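Lernen aus Demonstrationen
Handout zu Einheit 4: Beispiele aufnehmen

Ein Lernverfahren kann nur so gut greifen, wie die Beispiele es hergeben. In dieser Einheit geht es deshalb noch nicht um das Training, nur um die Aufnahme. Grundlage ist der Datensatz Sturkon, der im Praktikum entstanden ist. Er umfasst 282 Episoden, davon sind nach der Durchsicht 195 übrig geblieben.

Begriffe
Episode: ein Durchgang vom Start der Aufzeichnung bis zum Stopp.
Beobachtung: Kamerabild und Gelenkstellungen zu einem Zeitpunkt.
Aktion: die Vorgabe, die der Arm zum selben Zeitpunkt erhält.

Die Kamera am Handgelenk bewegt sich mit dem Greifer. Sie zeigt den Abstand zwischen Fingern und Objekt gut, den übrigen Tisch je nach Haltung nur teilweise. Kleine Teile können von einem Finger verdeckt werden. Wer die Episoden später beurteilt, muss das berücksichtigen – ein Objekt, das im Bild fehlt, kann trotzdem auf dem Tisch stehen.
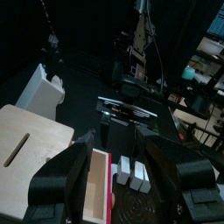

Für die Startlage gilt: Objekte zwischen zwei Episoden versetzen und auch drehen. Stehen sie immer an derselben Stelle, lernt das Modell die Bahn auswendig und achtet kaum auf das Bild. Die Lage der Ablage wird ebenfalls verändert, aber seltener.

Beim Führen des Arms gleichmäßig arbeiten. Lange Pausen vor dem Zugreifen sind ungünstig, das Modell übernimmt sie. Kleine Korrekturen dürfen bleiben. Sie zeigen, wie man aus einer schlechten Stellung wieder herauskommt.

Aussortiert wird eine Episode, wenn
– die Aufzeichnung zu spät beginnt,
– Bild und Gelenkdaten zeitlich nicht zusammenpassen,
– jemand während der Aufnahme in den Arbeitsraum greift.

Fehlgriffe werden gesondert abgelegt und im Protokoll vermerkt.

Aufgabe bis Montag: 2 Episoden aus Sturkon auswählen, Bild für Bild durchgehen und den Zeitpunkt des ersten Kontakts notieren. Episode 153 bitte auslassen, sie wird in der Übung gemeinsam besprochen.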